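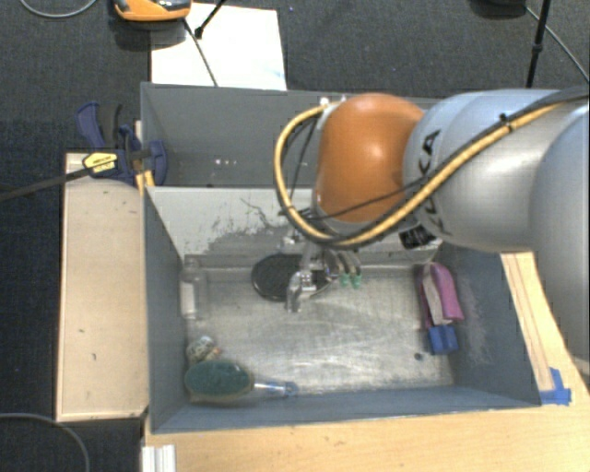
Ticket 668: Contents weight wrong on open gray bin, household mix

Status: Closed
Queue: Bins and scales
Site: Zuvdale, sorting room
Software: Urari stock list
Scale: Yatsenko bench scale, bay 3
Opened: November
Priority: Normal

Summary

Contents weight for the household mix comes out at 668 g. The stock list gives 615 g for the same contents. The error repeats on every weighing. The bin is one of the open gray ones with the bare metallic-gray floor. The floor is scratched and cloudy, worst in the center and toward the front, and we would like to know if that matters for the reading or if the bin should be pulled.

Reported by the sorting room

The bin was made up from the household list in the morning. The black disc is close to the back wall. The clear bottle with the whitish label is lying along the left wall, neck to the back, and the scrubber is in the front left corner. The small mottled piece is just behind the scrubber. All of it is on the list. Nothing on the list is missing from the bin.

Weighed at 9:20, result 668 g after tare. Weighed again at 9:35, same result. The bin label scans and opens the correct record in Urari. The record shows "weight out of tolerance" and won't release.

We have not changed the contents between weighings. Please advise.

Support, 10:05

Received. Please do the following in this order and post the readings after each step.

1. Clear the scale plate and press zero. Wait for the stable mark.
2. Put the 600 g check weight in the middle of the plate. Note the reading.
3. Repeat with the check weight at each corner of the plate.
4. Remove the check weight and confirm the display returns to zero.

Do not recalibrate yet. If any corner is off, stop and tell us which one.

Sorting room, 10:30

Zero is stable. Middle reads 600. All corners read 600. Display returns to zero. Scale feet are all touching and the bubble is inside the ring.

Support, 10:40

The scale is good. Leave it alone.

Next, the contents. Please weigh each item by itself, without the bin, and compare with the line weights in Urari. Check the bottle separately. The list has two bottle lines that look alike, one with cap and one without, and they are easy to mix up when the record is made. Please also confirm that the cap status of your bottle matches the line that was picked.

Sorting room, 11:25

Every item matches its line. The bottle matches too and the correct line was picked. We put everything on the plate together without the bin and got 615. So the contents are right and the list is right.

The black disc took a couple of tries. It has a thin rim and a fine ribbed texture and it wants to slide when you set it down on the plate near the edge. It is stable in the middle. The weight is correct either way once it stops moving.

Support, 11:35

Good, that leaves the bin. Please empty it, wipe it out and weigh it with nothing inside. Turn it over and look for anything stuck to the underside (tape, old labels, a second label under the first). Then open the bin record in Urari, go to the Details tab and copy the tare value and the bin type into this ticket.

On the floor: scratches and cloudy patches are wear. They do not change the weight by any amount this scale can show. Bins are pulled for cracks, a raised edge, or a floor that rocks on a flat surface. Dull or streaky metal is fine to keep using.

Sorting room, 1:15

Wiped and weighed empty. No tape and no second label. Floor does not rock. Run a hand along the scratches and there is nothing raised, they are shallow.

The empty bin is heavier than the tare value in the record. The difference is the same as the error we reported. Bin type in the record is "Dostik, old series." The mark on the underside says new series.

Support, 1:30

Cause found. The old and new series have the same outside length and the same color, so they pass for each other on the shelf. The old series is lighter. When the bin was registered, the type was left at the default, and Urari filled in the old tare.

Fix:

1. In Urari, open the bin record and click Edit.
2. Change Type from "Dostik, old series" to "Dostik, new series."
3. Clear the Tare field. Do not type a value over the old one, the field keeps its lock flag if you do.
4. Save. The tare for the new series loads by itself.
5. Compare it with your own empty reading. If they differ by more than one display step, write back before using the bin.
6. Put the contents back in, place the bin square on the plate and weigh.

Sorting room, 2:10

Step 3 would not save the first time. Message: "Tare required for active bin."

Support, 2:20

Set the bin to Inactive first, then clear the field, save, and set it back to Active. That message should have been in the instructions. The help page has been updated.

Sorting room, 2:45

Done. Type changed, new tare loaded and it agrees with our empty reading. Contents back in and weighed. Result 615. The record released.

Two questions before this is closed.

Does the position of the items in the bin matter? Most of our small pieces end up along the left wall.

Are other bins likely to have the same fault?

Support, 3:10

Position: no, provided the bin sits fully on the plate and nothing hangs over the rim. Your corner readings were all correct, so an uneven load along one wall will weigh the same as a centered one. Keep round and flat pieces off the rim.

Other bins: yes, possible. Any new series bin registered before the default was changed could carry the old tare. Filter the bin list in Urari by Type "Dostik, old series" and check the mark on the underside of each one. A record that is wrong will read heavy by the same amount as this one, whatever is inside.

Sorting room, 4:05

Checked the shelf. 3 more new series bins were registered as old series. All corrected with the Inactive step first. Each one weighed empty against the loaded tare, no differences.

Resolution

Wrong bin type in record, wrong tare applied. Type corrected on the reported bin and on 3 others. Scale tested with 600 g check weight, no fault. Contents and line weights correct. Floor wear on the reported bin noted, bin stays in use.

Follow-up

Default bin type in Urari set to blank, so the type has to be picked at registration. Request sent to Dostik for a series mark on the side wall as well as the underside, no reply yet.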